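Home Kitchen Workshop Floors Storage Tips Archive
Saturday, July 21, 2018 | by Vignesh Chettiar

Wiping Down the Foot of a Wooden Panel: Notes for Recording Demonstrations

These tips apply to anyone recording cloth work for a learning system in a home shop. The task is short: grip a dark cloth, bring it to the lower edge of the panel, wipe, release. Plan on 50 demonstrations per cloth before changing anything else.

1. Start with the grip. Fingers go on one side of the cloth, thumb on the other, with a fold of fabric between them. Log the grip type for every run.
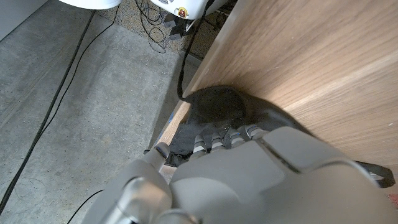 Vignesh Chettiar
Workshop Editor

Keep the cloth bunched at the wood. A flat cloth gives the fingertips little to hold, and the recorded motions vary too much to be useful. Ruth Flores discards any run over 40 seconds - long runs usually contain a regrip.

2. Vary the starting shape. Drop the cloth fresh each time and do not straighten it. Save failed grasps in a separate folder, labeled as failures.

3. Note where the thumb lands. With a corner of the cloth spread on the concrete, the thumb can hold that flap down while the four fingers work the bunched part against the panel. Label this separately from a pinch. 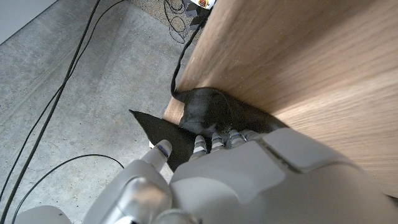

4. Check cables between runs

A cable beside the panel can end up under the cloth. Log its position at the start of each batch of 16. Move it for some batches and leave it for others, so the system sees both.

5. Shake out the cloth after each batch. Grit from a shop floor will scratch a finished face.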